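Ticket 485: Replacement gripper fingers, Kalness workcell
Raised by: Sobia Pirzada
Assigned to: Velimir Perić, Purchasing
Status: Awaiting approval

The laboratory requests the purchase of spare fingers for the three-finger gripper at Kalness. The present budget line covers arm servicing only and makes no provision for gripper parts. Stakeck has quoted 600 per set, with delivery in 11 working days.
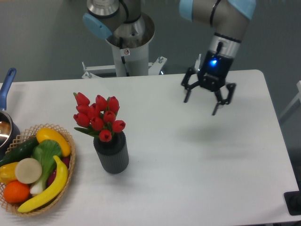
Purchasing asked on Saturday whether a two-finger unit from Gilani would serve at lower cost. The laboratory does not support this. The household handling trials planned for December include produce and cookware, and the grasp settings were prepared for three fingers. A change of unit would require 84 hours of further set-up, which has not been budgeted.

Update, 14:20. Etelka Csonka confirms that two sets may be charged to the equipment reserve, subject to a revised quotation showing carriage separately. Stakeck has been asked to supply this. The ticket remains open until it is received.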